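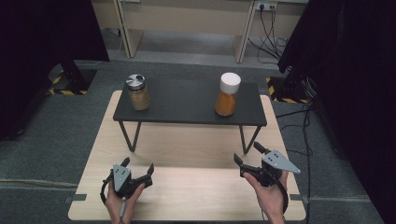
Issue 4, page 25

Musberg Spice Label Corpus: data card

Summary

The Musberg Spice Label Corpus is a text collection of ingredient statements and storage notes transcribed from the packaging of ground spices and spice blends. It is meant for work on ingredient parsing, allergen lookup and spelling normalization. The corpus holds text only. Layout, color and typeface of the original labels are not recorded.

Sources

Text was collected from two retail suppliers, Clestness and Colleo, and from the discontinued Matei catalog. Clestness and Colleo supplied their own copy as spreadsheets. The Matei entries were typed in by hand from printed catalog pages and carry more errors than the rest. Where a supplier changed its wording between printings, both versions are kept and linked by the field prior_id.

File layout

labels.tsv - one row per label, tab separated, UTF-8
terms.tsv - controlled list of ingredient names
splits.tsv - assignment of each label to train or test
CHANGES - plain text, newest entry first

Fields in labels.tsv

id: string, stable between releases
source: clestness, colleo or matei
product: name as printed
ingredients_raw: full statement, line breaks replaced by a single space
ingredients_norm: list of term codes, separated by semicolons
storage: free text, may be empty
prior_id: id of the earlier wording, if any
checked: 0 or 1

Normalization

Each ingredient name is mapped to one code in terms.tsv. Spelling variants share a code, so "chili", "chile" and "chilli" resolve to the same entry. Paprika and cayenne have separate codes even when a label describes either one as "ground red pepper"; in that case the generic code is used and checked is set to 0. Anticaking agents are coded individually. "Spices" as a bare term has its own code and is never expanded.

Percentages are left in ingredients_raw and dropped from ingredients_norm. Order is preserved. Nested statements, such as a curry powder listed inside a rub, are flattened with the outer term first. This loses the nesting depth, and users who need it should parse the raw field.

Splits

The test split takes 25 percent of labels from each source. Labels linked by prior_id always fall in the same split. Versions before release 2 did not enforce this, and scores reported on them should not be compared with later ones.

Known problems

Matei storage notes are often shortened to "cool, dry" with no verb.
Some Colleo rows repeat the product name at the start of ingredients_raw.
"Mixed spice" is coded as a blend in Colleo and as a bare term in Matei - to be merged in release 5.
Trailing periods are inconsistent.

Not suitable for

Medical or dietary decisions. Supplier recipes change, and the corpus is not updated when they do.

Versioning

The current release is 4. The next one is planned for May and will change term codes for seed spices. A mapping from old to new codes will be included in the archive.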